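**Call for participants: shared-task study in canteen and pantry services**

26 April 2021

The Workplace Studies Unit at Gorel invites current employees of the Helis and Price sites to take part in a study of automated assistance in staff kitchens. The study is led by Setareh Nouri, with Ardalan Nikzad responsible for the simulation work and Fergus Paterson representing kitchen employees at both sites.

**Background**

Gorel intends to introduce two-armed robots in its staff kitchens, beginning with clearing counters and returning small items to their places. These duties are now part of the job of 155 employees. Before any machine is installed, the company wishes to learn how the people who do this work would divide it, which tasks they would keep, and what they would need in order to supervise a robot safely during a normal shift.

Participation does not affect grade, hours or shift assignment. Under the agreement reached with employee representatives in April, no position will be removed as a result of the study. Job descriptions may change at a later stage, and participants will be consulted on the wording.

**What participants will do**

Each participant attends 7 sessions of 110 minutes at the Gurness training building. Sessions take place during paid working time, and cover at the home site will be arranged by the shift office. Participants will

- review simulated kitchen tasks on screen and mark the points at which they would step in;
- direct a simulated robot through short counter-clearing tasks;
- keep a brief written record of their own counter work between sessions;
- join one group discussion on training, breaks and responsibility for errors.

**Who may apply**

Applicants should have worked in a canteen, pantry or cleaning role for at least one year. No experience with computers or robots is required. Employees who have doubts about the plan are as welcome as those who support it — the study needs both. Sessions are held in English, and an interpreter can be provided on request.

Participants receive a single payment of $838 on completion, in addition to regular wages.

**How to apply**

Application forms are available from the shift office at each site and should be returned to Houshang Soltani, Room 7, Gurness. Questions about pay or cover may be directed to Tomás Madigan in Personnel.

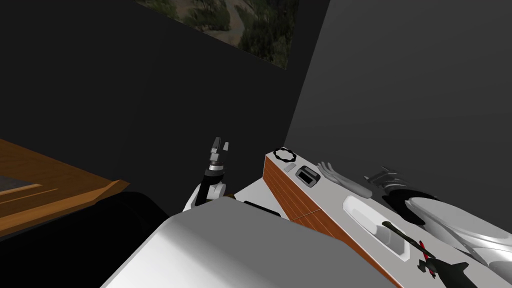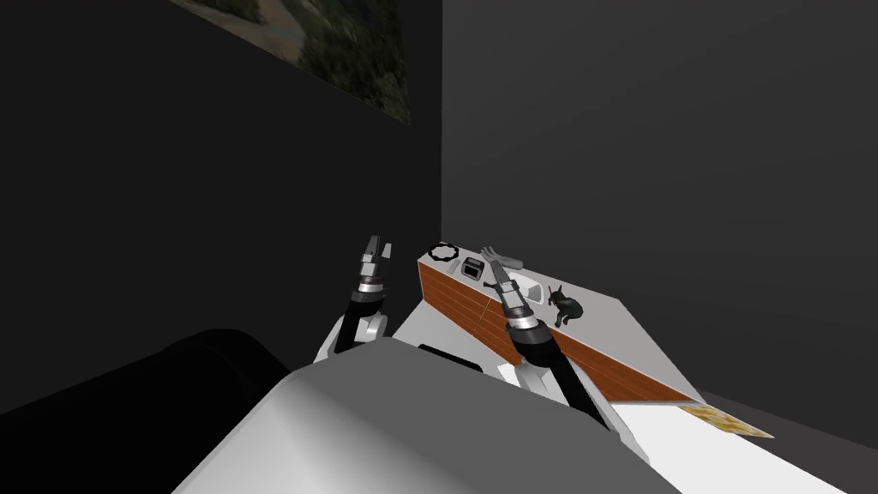
*Simulated kitchen counter with two robot arms, both views.*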